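Prilero Workbench Notes – data card, version 2

A small collection of texts and pictures on hand tools and the tables they lie on.

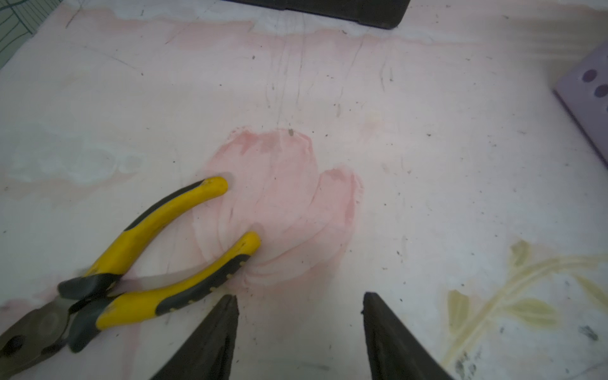 Xuelian Feng asked, after reading the first version, why we keep notes on the table at all if the collection is on tools. A tool is returned to the drawer in the evening, she wrote, but the table stays, and it is the table that people complain about. We took this remark seriously, and version 2 has a separate field for the surface.

What is inside

The collection has 1,160 entries. Each entry is one tool on one surface, with a short note in plain words. Some 500 of them have a longer note on stains and wear. The rest will get it in October, if time permits.

Fields

tool – the common name, in singular form. Pliers are written "pliers", never "plier".
handle – color and covering. If there are two colors, write both, for example yellow and black.
state – open, slightly open, closed, or not clear.
surface – base color first, then marks. Pale pink with a red stain is a good entry. "Dirty" is not a good entry.
marks – stain, streak, speck, smudge, print. More than one value is allowed.
place – Boyer or Rorden, the two workshops which take part.

How to write the notes

Please write only what can be seen. For a pink-red stain write the color and the shape, and do not guess if it is paint, ink or something else. In version 1 we had seven different words for the same kind of stain, and it was very difficult to search.

A leaf or stem pattern can be printed on the table or can be left there by some other thing. When you are not sure, use "pattern, origin not clear". The same rule is for whitish patches with rings.

If only a part of the tool is visible, describe this part and leave the other fields empty. Do not fill in the brand from memory.

Known problems

Pale surfaces are too many, especially from Boyer. Words for gray are not consistent – "dark gray" and "black" were mixed for metal parts in the older entries. The Stuvance list of tool names was used at the start and later dropped, so a few old names can still appear.

Changes

2023-04-16: surface and marks are now separate fields. Handle accepts two colors. Empty notes removed.

Corrections are welcome – please send the entry number together with the new text.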